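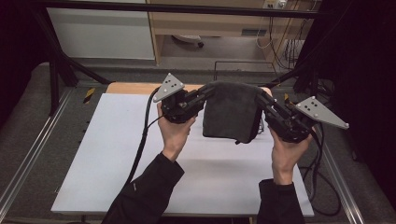 Home | Forums | Builds | Parts Swap | Search | Log in

Handheld grippers, soft items: tracking drops out on the left side

aasen_rail
Status update on the two-hand rig in the shared shop. Both handheld grippers are wired and logging. Each has a triangular plate with marker balls at the corners. Rigid parts are fine. Cloth is the problem. When I hold a pouch by both edges and pull it taut, the left plate loses its pose for 20 to 50 frames at a time. The right plate rarely does.

Things already checked: camera mounts are tight, calibration was redone at 7 a.m. before anyone else was in, lens focus is locked. Marker spacing on both plates was entered by hand from calipers.

pilum56
Are the two plates the same geometry? If they are near mirror images, the solver can swap them when the hands get close. Holding a pouch puts the grippers a lot closer together than most rigid work does.

aasen_rail
Same plate, cut from the same file. Mounted mirrored. I assumed the labels would hold once assigned.

pilum56
They will not hold through an occlusion. Move one ball on one plate by 10 mm or more and re-enter the body. I would do that before touching anything else.

Si-eun Koo
I disagree on the order. A swap shows up as a jump to the other hand's position. He is describing a dropout. Those are different faults. Look at the raw marker count during the gap. If it falls below three, the balls are hidden and new geometry will not fix it. My guess is the wrist rolls inward when the cloth goes tight and the plate turns away from the cameras.

trandden
Second that. Also check your cable. If it is stiff it adds torque at the handle and you compensate without noticing. Mine pulled the wrist down until I hung the slack from the overhead bar on a loop of elastic. Thick cable lying across the work surface will also drag the cloth when you set it down.

pilum56
A cable does not hide markers.

trandden
It changes the wrist angle, and the wrist angle hides markers.

aasen_rail
Raw data from one file, 465 frames. Left plate is down to two markers for 124 of them. No jumps to the right hand's position anywhere. So it is occlusion. The roll is visible in the pose just before each gap, almost 40 degrees.

Si-eun Koo
Then tilt the plate outward on its bracket, or add a fourth ball on a short post. A fourth ball off the plane also helps with pose flips. I would still make the two plates different afterward. Pilum56 is right that it will bite you eventually.

bendon_m
Different question. What are you doing for finger pads? I get slip on felt and velvet with bare plastic fingers. I tried thin silicone sheet and it grips well, but the cloth sticks to it on release.

aasen_rail
Bare fingers for now. I pinch well in from the edge so the fabric folds over the finger. Release is clean. It will not work on anything thinner.

trandden
Try medical tape, the fabric kind. Lasts a week or two and peels off without residue.

pilum56
Tape edges lift and then you are recording tape. Cut shallow grooves in the finger instead.

trandden
Fine if you have a mill. He is in a shared shop with a sign-up sheet.

aasen_rail
Bracket shimmed 15 degrees outward, cable moved to an overhead loop. Same pouch, same motion, a new file of equal length: 9 frames lost on the left. Fourth ball goes on in May when the posts arrive. Grooves can wait. Does anyone have a post length that clears the knuckles with a 56 mm bracket?

Si-eun Koo
I used 30 mm. Shorter than that and my thumb covered it on a palm-up grip.

Thread last updated: 4:40 p.m.

Contact the moderators | Copyright Bendon Shop Forums | Back to top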